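About Silarov

Silarov runs contract kitchens for workplaces and schools. Our main site in Branstead sends out 2,000 meals a day and employs 67 people across preparation, cooking, portioning and dishwashing. The company was started by Krishnamoorthy Krishnan, who still heads operations.

Automation at our site

In May we began moving part of the repetitive handling work to robot arms. Lifting and setting down cookware accounted for most of the wrist and shoulder complaints in our injury log, so that work was chosen first. Each motion is developed at a bench with ordinary kitchen items before it is assigned to a station.

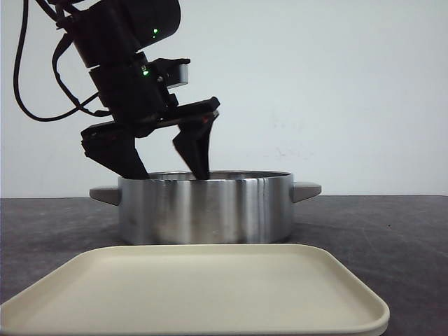
Nine employees from the portioning line have completed operator training. The course takes 14 hours and covers gripper alignment, safe stops, fault codes and daily checks. Operators set up the item positions at the start of a shift, watch the first cycles and log any missed grasp. Pay grades for these jobs were revised before the first station opened – the work carries more responsibility than the line role it replaced.

Some tasks remain manual. Seasoning, tasting, allergen checks and final inspection are done by kitchen staff, and we have no plan to change this. Job rotation has changed: line staff now move between stations every two hours, and the early shift has one fewer lifting task.
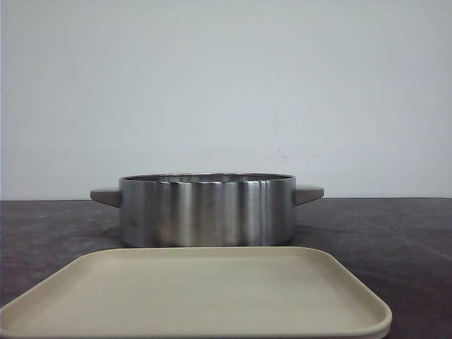
Steel pot with side handles, set behind a beige tray.

Software and support

Station scheduling runs on Stillitine, our in-house planning system. It assigns operators, records stops and flags stations due for service. Mechanical maintenance is handled by Kandasamy under a yearly contract. Staff can request a change to any automated task through their shift lead, and requests are answered in writing.

Page last updated: Mon 17 August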